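Subject: Re: [closolden-list] Toy wash, trays and what counts as junk
From: Omid Shahbazi

Sorry all, typing this between two other things so it will be scrappy. Answering the points below in no special order.

> We did the big clear-out of the toy bins at Closolden on Tuesday and I have to say the state of some of it was grim. Can we agree what gets washed, what gets binned and who decides? Also there was gravel and goodness knows what in the bottom of the blue bin. And please can things not be washed straight in the sink, the plughole strainer has gone missing again.
>
> Also, are we keeping the rope toys? Opinions seem to differ. I'd get rid of the lot and buy new.

Right. Sink first. Agree, nothing loose in the sink. Use the big orange-red tray, the one with the diamond pattern on the bottom. It sits on the counter next to the sink and the rim is high enough that a ball won't roll off and go behind the bins. Lay things out along the back, keep the front half clear so you've somewhere to put the thing you're looking at. I know it sounds fussy. It does save time.

What I'd call a normal batch: a ball, something blue and plastic, something red and crumpled, a rope. 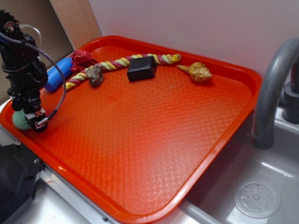
Marta: I'd still bin any rope once the end starts to go. We had one at Gurar that came apart in long threads and the vet's bill was not small. Frayed means out, as far as I'm concerned, and I don't care how nice the colours are.

Fair, and I'm not going to argue about threads. But there's fraying and there's fraying. Most of the rope ones are sold with a tuft past the knot, so a bit of fluff at the end is how they come. What I look for:

- strands pulled out of the twist in the middle, a loop you could get a finger through – bin
- knot gone slack or missing – bin
- tuft past the knot a bit wild – trim it with the kitchen scissors, keep
- smells after washing – wash again once, then bin

If anyone wants to be stricter than that for the puppies, fine by me. Puppies get through anything. The old dogs mostly carry the ropes about and go to sleep on them.

Washing. Ropes in a bucket of hot water with a small squirt of the plain washing-up liquid, the unscented one from Kazemi. Squeeze, don't wring, rinse till the water runs clear. Then they hang on the line in the back room, NOT on the radiator, they go stiff as a board. Allow a full 12 hours and more if it's damp out. A rope that feels dry on the outside can be sopping in the middle and it'll be green by the weekend.

Hard plastic and rubber can go through together. Soft cloth things seperate, cool wash in the machine, and check the seams after. If there's a squeaker showing, out.

Balls – squash each one in your hand. If it doesn't come back to shape or there's a split, out. Too small for the dog is also out, whatever condition it's in. We've had that discussion.

Now the gravel. This is the bit I did want to bring up. It's not only gravel. Dogs bring things in from the yard and from walks, and people (us) pick up whatever's on the floor and drop it in the nearest bin. So you get stones and shells in with the toys. On the tray, with one of the ropes: a stone and a shell.
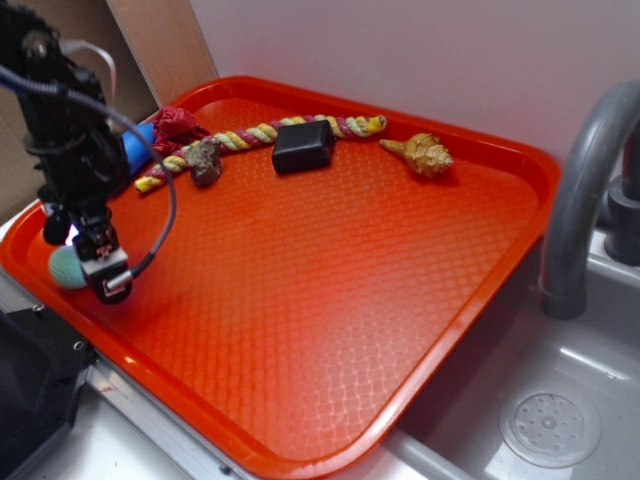 Do the stones and shells get thrown away? Out of the toy bin, always, but they don't have to go in the rubbish. Put them on the windowsill and I'll take them to the bed by the gate.

The reason I'm going on about it is teeth. A stone in with the balls gets picked up by a dog who is expecting a ball. Shells are worse in a way, they're brittle and the bits are sharp. I don't mind somebody having a nice shell on a shelf, I've got a few at home myself. Just not down at nose height.

Black rubber things: wash them like the plastic ones, but have a look before they go back. If it's a toy it should be one we'd recognise as a toy. If you can't tell what it is or what it came off, leave it on the side and ask. Last month I found the foot off a ladder in with the chews.

Who decides: whoever is doing the wash decides. If you're not sure, put it in the shoe box on top of the fridge and I'll look when I'm next in. I don't want a vote on every tennis ball.

Money, as it was asked in the other thread. The toy pot stands at £18 until the Vukik raffle money comes through. So no, we can't bin the lot and start again, much as I'd like to. If anybody has ropes or solid rubber toys at home that their own dog has gone off, bring them in, washed or not, and they can go through with the next batch. No rawhide, nothing with bells or buttons.

Other bits while I'm here:

- the plughole strainer is in the cutlery drawer at the back. Somebody put it away clean. Please put it back in the sink after
- the tray gets rinsed and dried last thing, then stood up on its long edge against the wall. Hair collects in the pattern so give it a go with the brush, a cloth just slides over the top
- don't use the tray for the food bowls as well. One job
- the code for the shed padlock is back to 3160, some of you still have the old one
- we need a new washing-up brush, bristles on this one are flat. I'll get it if nobody else has by the time I pass the shop

Marta, on the Gurar one, do you remember if it was cotton or the shiny stuff? I've a feeling the shiny sort goes into threads much faster and if so I'd be happy to say cotton only from now on. Would be good to know before people start turning up with bagfulls.

Next wash is whenever the blue bin is full again. Reply to the list please and not just to me, I lose things.

Omid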